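Dye notebook, February, a bit after 4 pm
Madder again, second go at the Ondis wool

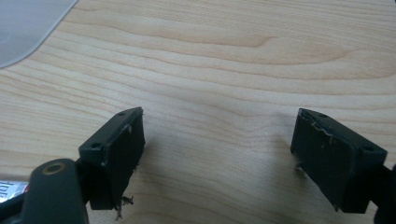
So the first batch came out the color of a canned salmon and I was pretty grumpy about it all morning. Nuria Gebretsadik looked in over lunch and asked what water I'd used, and of course I'd filled the pot straight from the hot tap without thinking (the hot line goes through the softener, the cold one doesn't!). Madder likes hard water. I have written that in this very notebook at least once before, underlined.

Started over with cold tap. Wool is the Ondis two-ply, 400 g dry, scoured last week and kept in the blue bucket. Alum at the usual rate plus a little cream of tartar, brought up slow, held an hour, left to cool in the pot. I squeezed it out and did not rinse, which Nuria says is lazy and I say is fine.

Roots are the Plekska ones, lot 3453. They're chopped coarser than the last bag and they smell like dirt and pencil shavings, kind of nice. I ran them through the old coffee grinder until it started to whine, then soaked them in cold water while the wool was mordanting. First soak water was really yellow-brown so I poured that off into a jar. Saving it for a peach on the leftover silk, if I ever get to the silk.

Temperature is where I always mess up. Too hot and the browns come out and you get brick. Kept it barely steaming this time and stood there like a hawk, lid on, lid off, stirring when I got bored. At the two hour mark the wool was already way redder than this morning's, a proper orangey red, and I threw in a pinch of chalk and it shifted again toward cherry. Very happy!! Leaving it in overnight with the heat off.

Pulled one test skein early for comparison, tag 433. It's hanging by the back door next to the salmon one. Wait till it's dry before deciding anything, it always looks darker wet.

To do: Alemayehu wants 2 skeins for the band loom sampler, so set those aside before I get greedy and knit them. Ask Lastivach if they still carry the finer alum, we're down to the crumbs. Put tape on the hot tap. Try the same roots for a second exhaust bath tomorrow, maybe with an iron dip on half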